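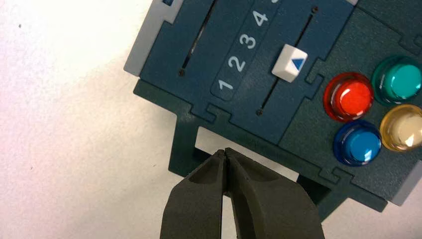

Call for participants: Is this panel really self-explanatory?

Zutthorpe, Plurkville site
Posted 2025-07-30
Reference: 702

Every maker of buttons and sliders says the same thing about their product: you won't need the manual. We've read that sentence on a lot of boxes and we've stopped believing it. Zutthorpe is looking for adults who have never used our teal control panel and are willing to sit down with it, cold, and tell us where it goes wrong.

The panel is a tabletop unit put together from flat plastic sections that join with jigsaw-style tabs. On top are sliders with a printed number strip, a cluster of round push buttons, and a dial. The design team calls the layout "obvious." The design team has been looking at it since March, so we don't give that opinion much weight.

What you'd be doing

You'll get a seat, the panel, and a card with a short task on it, such as moving a slider to a given number or pressing the buttons in a set order. Then another card. We don't coach and we don't hint. If you ask which way the arrow on the slider knob is supposed to be read, the person in the room will write down that you asked and say nothing. Some people find this irritating. If you think you would, please apply anyway, as we learn more from irritated people than from polite ones.
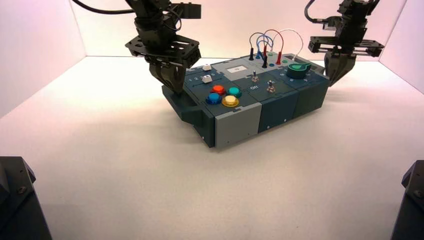

A session lasts one morning or one afternoon, with a break. Afterward there's a talk of half an hour or so about what you thought each control was for, what you expected it to do, and whether color helped you at all. We have our doubts about color. One earlier report claimed that people "naturally" group buttons by it, and we couldn't find anything in the notes to back that up.

Who we want

You should be 18 or older and comfortable reading instructions in English. You don't need a technical background, and we'd sooner not have a whole group of people who have one. Left-handed people are very welcome. So are people who wear reading glasses, people with stiff fingers, and people who generally dislike gadgets.

Please don't apply if you work for Gridton or Bermúdez, or did so in the past year. Both supply parts to us and we'd like answers from people with nothing to sell.

What we can't promise

We can't promise the panel will change because of what you say. The last round of comments led to a long meeting and one new label. We also can't promise the tasks will be interesting. Moving a knob along a track is exactly as exciting as it sounds.

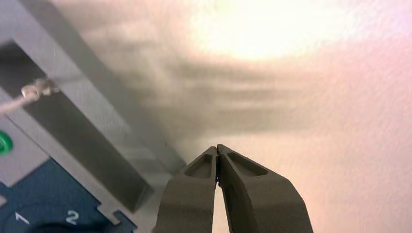
Pay is a flat $251 per completed session, sent by bank transfer. You're paid the same whether you finish every card or give up on most of them. Travel within Plurkville isn't covered. Parking is free behind the building, when there's a space.

How to apply

Write to the Plurkville office with the reference above in the subject line. Tell us which hand you use, whether mornings or afternoons suit you, and the last household device that made you lose your temper. A few lines will do. No résumé, please.

We'll answer everyone, including those we can't place. You can withdraw at any point, even in the middle of a card, and you won't have to say why. Your notes are stored under a number and your name is kept separately.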